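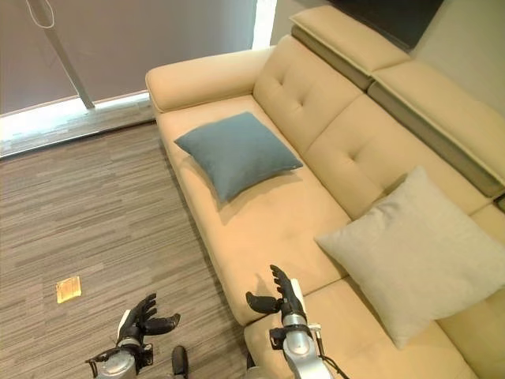
Traltdale Community Help > Health, Sport and Fitness > Gyms and classes

Gym wants me back in the "Foundations" block after a few months off. Normal?

I was a member at Janora (the one over the tyre place on Dreno Street) for a bit more than two years. Did the beginners' block when I joined, then the ordinary group classes, mostly the 6.15 in the morning, which tells you something about my judgement. I paused in the autumn with a bad shoulder and a worse attitude. Physio has since signed me off the shoulder.

I've asked to come back in February and been told that anyone away for more than 11 weeks has to repeat Foundations before they're allowed in group sessions. It's six evenings and costs £70 on top of the normal monthly fee. I know how to deadlift. I know where the toilets are. I have heard the talk about the chalk bucket and was moved by it the first time.

Is this a standard thing with these strength and conditioning places, or have I found the only gym in the county that makes you resit? And has anyone got out of it?

Asked in February. 3045 views. 3 answers.

Answer 1 (marked as helpful by the person who asked)

Fairly standard to have something, less standard to charge full whack for it. I've belonged to three gyms of this type and they all had a rule about long breaks. Two of them did a single returner's session, free, where a coach watched you squat and press and made a noise. The third wanted the whole course again and I went elsewhere.

Things I'd do in your place:

Find the membership terms you signed and look for the word "pause" or "freeze". A pause is often treated differently from leaving and rejoining. If you were paying a holding fee all that time you have a decent argument that you never stopped being a member.

Ask for an assessment in place of the course. Use that word, they like it. Email it so there's a reply in writing, and send the physio's letter along with it. Half the reason for the rule will be the insurance, and a letter gives them something to put in a drawer.

If they still say no, ask whether you can do the six evenings at the normal monthly fee with no extra. Evening blocks in February are full of people who joined in January and are already going off the idea, so there may be spare places.

For what it's worth, I did go back after a long break once without doing anything of the sort, loaded 80 kilos because that was what I used to lift, and spent the next few days going downstairs backwards. So I have some sympathy with the rule and none with the price.

Answer 2

just go to babić's on the trading estate, no courses no talk no chalk bucket. heating is a matter of opinion

Answer 3

I did the Janora one twice (moved away, moved back). The second time was dull for two evenings and then quite useful, as I'd been bending my back on rows for years and everyone had been too polite to mention it. They do let you skip the last two sessions if the coach is happy. It isn't on the website, you have to ask at the desk, and not the lad on mornings as he doesn't know.

Also check whether the £70 includes the T-shirt. Mine did, so I now have two, both a size too small.

Comment from the person who asked: Thanks all. I was on a pause and paying for it, so I've emailed with the physio letter and asked for an assessment. Also asked for the T-shirt to be left out of it.

Comment on Answer 2: Is Babić's still cash only?

Reply: yes and he doesnt do change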